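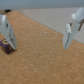

3.2 Label catalogs and run sizes

The second source is the paper catalog of Cuvon, a cassette label that operated from a rented shop in Flurthorpe. The catalog lists 207 releases. Of these, 151 could be matched to a surviving tape held by a library or a private collector. The remainder are known only from mail-order sheets and were left out of the run-size estimates.

Run sizes were taken from duplication invoices where these exist. The most common order was 40 copies, usually dubbed in real time on two linked decks. Later orders went to Prirkier, a commercial duplicator, whose invoices give tape length and shell color but not always the title. We assigned untitled invoices to a release only when the tape length matched a single entry in the catalog for the same month.

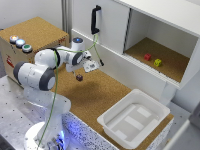 Figure 2. Robotic arm holding a small dark maroon cube above a cork-covered work surface.

Repeat orders present a further problem. Rana (Section 2) treats each reorder as a new edition, even when the insert card is unchanged. We count a reorder as part of the original run unless the catalog number, track order or master differs. Under this rule, split releases shared with another label are entered once, under the label that paid for duplication.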